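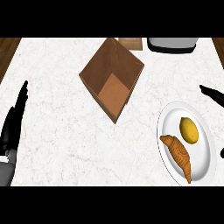 Does anyone else's two-arm policy fall apart when you change the countertop?

wumpini_a
Posted March 27, 2019

Hello all, long-time reader, and I think this is my third post, so please be kind. I've been training a two-arm policy in simulation for kitchen tidying. The task is to take the food off the plate and put it in the open cardboard box, either arm allowed, any order. I collected 200 teleoperated demonstrations in the sim, all on the same marble counter, and trained plain behaviour cloning on top of them from one head camera.

On the marble I'm very happy. Out of 200 test runs with the box and plate shuffled about, 139 ended with both the lemon and the croissant in the box. Then I swapped the counter texture for a plain grey one, changed nothing else at all, and it went to pieces. The arms still set off in the right general direction, but the fingers close early, or they hover over the plate as if they've forgotten what they came for.

My supervisor's feeling is that I should randomize every colour and texture in the kitchen and retrain. My own feeling is that 200 demos isn't enough to learn anything through that much noise. Has anybody compared the two properly? I'd love to hear what you did, even if it was a mess.

mamtab
Welcome, Wumpini! Lovely to see somebody post the actual number of runs.

I'm with your supervisor on this one. We had nearly the same trouble last July with a drawer task, and what cured it was re-rendering. You don't need new demonstrations. If your sim stores the states, play each demo back and render it again with a different counter, different lighting, different box colour. The actions stay exactly as they were, so the labels are still good. We got a lot of mileage out of a small set that way, and it cost us nothing but a few nights on the cluster (and one very full disk, so do check your quota before you go home).

Mind you, we kept the randomizing fairly gentle. Natural stone, wood, solid colours. When a student of mine put in zebra stripes and neon checkerboards the policy got worse on everything, marble included.

L_Dunne
I'll be the grump. I don't think texture is your problem, or at least not most of it. A brown box on pale marble is about the easiest thing in the world to find. Same with a yellow lemon. What I'd guess has happened is that the network has learned "anything that isn't pale is something to care about", and on grey that stops working. You can paper over it with a thousand textures, but you'll still have a policy that doesn't know what a croissant is.

I'd put a pre-trained image backbone on the front, freeze it, and train only the top. We run ours through Endow, which makes swapping the front end pretty painless, but any framework will do.

And could you tell us how the 61 failures on the marble break down? People skip over that part and it's usually where the good stuff is.

wumpini_a
Thank you both so much! Liam, I went back through the failures this morning with a big pot of tea. Most of them are the croissant. The lemon goes in without much fuss, but the croissant is long and lies at a slant, and the gripper comes down across it at a poor angle and it slides out of the fingers. A smaller lot are the two arms both going for the lemon and getting in each other's way over the plate. I hadn't thought of those as separate problems until I wrote them down side by side.

I did try a frozen backbone early on, by the way, and it was worse on the marble. I gave up on it rather quickly, though, so I wouldn't put much weight on that.

mamtab
Liam, I have to disagree about papering over it. If the policy works on counters it hasn't seen, I don't much mind whether it knows what a croissant is! My toaster doesn't know what bread is either and we get along fine.

The frozen backbone has its own trouble as well. Those networks were trained to say what is in a picture, and where it is to the nearest centimetre gets washed out. For grasping you need the where.

L_Dunne
Fair point on the where. You can get around it by taking features from an earlier layer, before the pooling -- I should have said so the first time. I still wouldn't call a method general on the strength of one swapped texture, and I'd say the same about yours, Mamta, with respect. Did you ever test with the clutter moved? Other things sitting at the back of the counter, that sort of thing?

mamtab
We did not. You have me there.

rotich_m
Joining in as I've been fighting the same fight. I work on the Dilov arms, and we did run the comparison Wumpini is asking for, on a sorting task, so take it with a pinch of salt. Three policies from the same demos: plain, re-rendered textures, frozen early-layer features. On the training counter the plain one won by a little. On new counters the re-rendered one was clearly ahead. When we moved the background clutter, the frozen one held up best and the re-rendered one dropped a good bit, so I think you are both partly right, and I'd be curious to see the two combined. We ran out of time before the Esden workshop and never did it.

Wumpini, for the croissant I would leave the vision alone altogether and look at your demos. How many of them have the operator turning the wrist to line up with the long side? In ours the operators were lazy about it (I was one of them) and the policy copied our laziness faithfully.

wumpini_a
Oh dear. I was the only operator and I have a horrible suspicion about this. I've just watched a handful and yes, I mostly come straight down and hope for the best. In the sim I could get away with it, as I'd just nudge it and try again, and I kept those demos in because they ended in success.

e.hubmann
Please do not throw those away, the nudge-and-retry ones. Recoveries are worth having. I would cut out the bad first grasp and keep the part from the nudge onward, so the policy sees how to get out of trouble without being taught how to get into it. It's fiddly work, but we did it by hand for a folding task and I was glad of it later.

On the two arms colliding, I would simply tell it which arm to use. Give the policy one extra input that says left or right for each pick, choose by whichever gripper is nearer, and be done. I know it is not elegant, and Gunawan (our lab's planner) does something cleverer, but for two pieces of food you do not need clever.

L_Dunne
I'd be a bit wary of hard-coding the arm. The near one isn't always the right one if the box is between it and the plate. But for a first go, sure.

wumpini_a
Right, here is my plan, and please shout if it's daft. First I re-record the croissant picks with proper wrist turns and trim the sloppy ones the way Edeltraud describes. Then I play everything back and render it on gentle textures, five versions of each, so that's 1,000 episodes to train on. Same 200 test starts as before, on marble, on grey, and on one counter with the things at the back shifted about. I'll do the frozen early-layer version as well, so Liam doesn't come after me.

mamtab
Not daft at all. Keep a few textures right out of the training pile for testing, and don't peek at them while you're tuning. I say this as a confirmed peeker.

rotich_m
And use 2 training seeds at the very least, more if you can. We had one policy that looked wonderful and then its twin couldn't find the box. If you do get to the combined version, send me a message, I still have our configs and would be glad to pass them along.

wumpini_a
Will do, Mwangi, thank you. The first batch of re-renders is going now and the disk quota is holding so far.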